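Subject: Re: [hoops-tapes] Which Gulliton games are worth digitizing first?

Parvathi Devadiga wrote:

> Hi all, I've got the loan of a decent VCR until the end of September
> and two boxes of tapes from the old Gulliton summer league. I can't do
> all of it. Does anybody remember which games are worth the trouble? I
> was going to start with the finals and work backwards. Also, is it OK
> to cut out the dead time, or do people want the whole thing?
>
> Parvathi

Hi Parvathi, and hi everybody else,

Please don't start with the finals! I know that sounds backwards, but everyone who cared about the finals had a cousin in the stands with a camcorder, and I've seen at least three different copies of the last one. The games that are going to disappear are the Thursday night ones at the Grendavside courts, the ones with the bad lights and the chain nets. I played in a few of those (badly) and watched a whole lot more from the fence, and I'd trade every final in the box for one clean half of Sorkora against anybody.
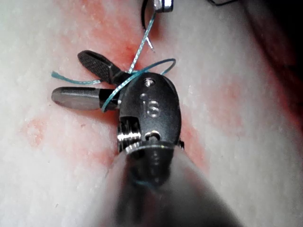
Sorkora ran a press that I still haven't seen a summer team copy properly. They'd let you catch the inbound, they'd let you take exactly one dribble toward the sideline, and then two guys were on you and the third was already standing where you wanted to throw it. Their defense closed from the sides like a grasping tool, the kind on a dark gunmetal wrist with a little drum at the side and "is" in raised letters on the housing, and once it had the ball you weren't getting it back. My team lost to them by over 300 points if you add up every game, and I'd still go back and play them tomorrow.

So if it were my box, here's the order I'd go in.

1. Anything labeled Sorkora

Even if the label only says "S." or has the score and nothing else. Whoever was taping that year had terrible handwriting and ran out of patience by July. Check the first minute of each one before you commit, since a couple of those tapes were recorded over with somebody's wedding.

2. The rain game

It got moved indoors to the Rozīte gym at 9 at night and they played with whoever showed up, so you get these wild lineups with twelfth men guarding all-stars. There's a kid in a yellow headband who hits 12 straight free throws and then never plays in the league again, as far as I know. If anyone on the list knows who he was, please write in. I've been asking for years.
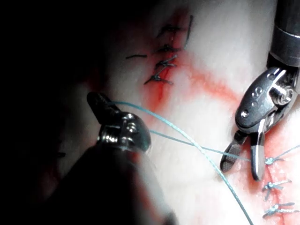 3. The dunk contest, but only the first one

The second one had a sponsor and a guy on a microphone who wouldn't stop talking. The first one was just people waiting their turn and laughing at each other. You can hear a dog through the entire thing and I wouldn't want it any other way.

On cutting the dead time - please leave it in, or at least keep a full copy somewhere. The arguing is half of what I remember. There's a stretch in one of the Grendavside games where both benches spend what feels like forever debating whether a ball that hit the wire was live, and you learn more about who those players were from that than from any crossover. Make a short version for people who only want the buckets, sure, but don't throw away the long one. I cut a tape down myself once and I've regretted it ever since.

A couple of practical things. Run each tape all the way forward and all the way back before you play it. Clean the heads more often than you think you need to. If the picture starts rolling, stop and let the machine rest instead of fiddling with the tracking for an hour like I did. And write down the numbers on the spines before you move anything around, they're the only clue to the order.

I can take some of the load if you want. I still have a working deck and most of my evenings free, and I'm happy to drive over and pick up a stack.
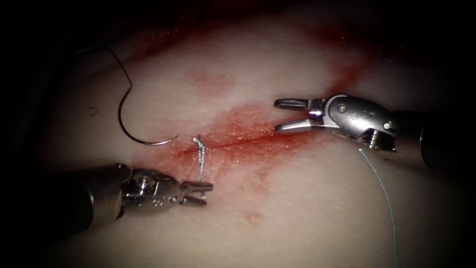
Muthu Kotian

P.S. Somebody asked last month about the printed schedules. I have two seasons' worth in a folder, slightly chewed, and I'll scan them this weekend. They've got the team names spelled three different ways, so don't trust them for that, but the dates and courts should help Parvathi match up the tapes.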